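Category: Course handouts > Small parts and gears
Print this page | E-mail this page

Session 2 notes: laying out, looking at and sorting small gears

Hello again everyone. These are my notes from the second session, tidied up a bit for those of you who were scribbling and for Rianne Timmermans and Dirk Prins, who missed it and asked me very nicely. They go in the same order I talked, which means they wander. Bring them with you in March, when we start on the Leemans gearbox, as I shan't be copying them out twice!

First, the surface. I know I go on about this. Work on something dark and a bit soft, laid flat on a pale table. A small gear dropped on a bare hard top will roll, and it will roll towards the one gap in the skirting board (ask Bart Postma, he spent most of his tea break on the floor). A dark mat stops most of that and it makes bright metal easy to pick out. Mine get scuffed and dusty and I don't fuss over it, but do give yours a wipe if there's grit on it. Grit gets into teeth.

Second, keep the group small. It's tempting to tip the whole tub out and have a good rummage. Please don't. The Plison tub has 400 loose bits in it and once they're out you'll be there till supper. Take a few pieces that might belong together, put them in the middle of the mat and leave plenty of bare space all round. You want room to turn a thing over and put it back down without nudging its neighbour.

Third, flat things first. If you've got a washer, a ring or a plate with a hole in it, lay that down and let the smaller pieces sit on it or against it for now. It gives your eye somewhere to start. A white plate is lovely next to the black, though I'll admit it's not so kind to pale gears. Where silver sits over white the teeth get lost, particularly under our overhead lights, and I've seen people swear a gear was a plain collar. Slide it off on to the dark before you decide anything.
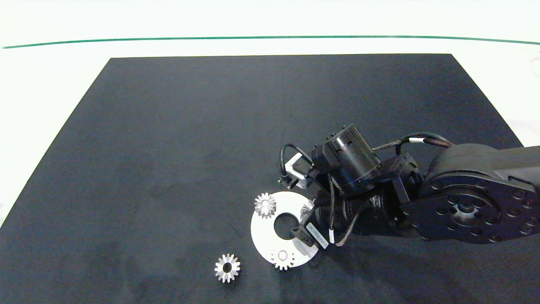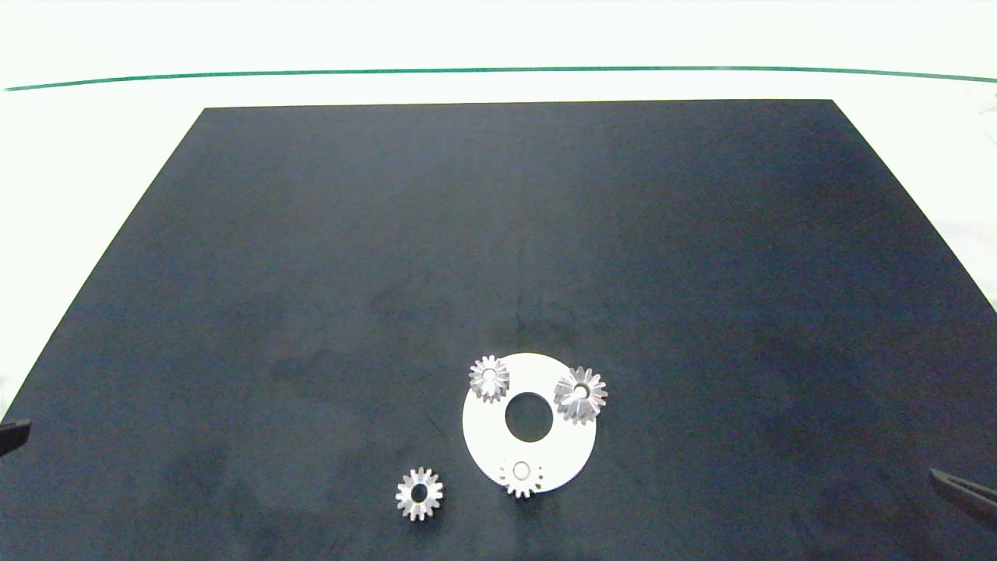 Second picture: the ring-shaped plate with three silver gears, at least one spur and one bevel.

Now, telling them apart, as Nazma Mridha asked a very good question about this and I gave a very muddled answer. Let me have another go.

A spur gear is the plain one. The teeth run straight across the rim, in line with the bore, so if you stood it on its edge it would look like a little drum with grooves. Two spurs mesh side by side with their shafts parallel. That's your everyday gear, and most of what's in the tub is that.

A bevel gear has its teeth cut on a slope, like a slice off a cone. Looked at from above, the teeth seem to spread out from the middle, a bit like a star or a daisy. You use a pair of them when you want to turn a corner, so one shaft goes along and the other goes up. They tend to catch the light more sharply than spurs do, and once you've noticed that you'll spot them across the room.

If you're still stuck, pick it up and run a fingertip from the face over the edge. A spur gives you a square corner, a bevel gives you a slope. Simple as that (Jelle Van Damme does it with his eyes shut and is rather smug about it).

A word on bores. The hole in the middle matters just as much as the teeth and everybody forgets it. Is it plain and round? Has it got a flat, or a little slot for a key? Write it down next to the tooth count. When you count teeth, put a dab of marker on one tooth and start from there, otherwise you'll go round twice. I did exactly that with the big wheel from Zenutstead and wrote down 103, and I was very pleased with myself until Dirk checked it.

For your sorting sheets, please put:

Type (spur, bevel, don't know)
Teeth
Bore, and what shape it is
Any damage: chips, burrs, flattened tips
Which tray it went back to

"Don't know" is a perfectly good answer. I'd much sooner have that than a guess, and we'll look at the puzzlers together.

To do before next time: read the Fakevell booklet as far as the bit on backlash, skip the sums, and have a go at one small group of parts from your own tray. If your tray is short of a bevel, tell me and I'll dig one out.

Notes put up 2018-01-02

Print this page | E-mail this page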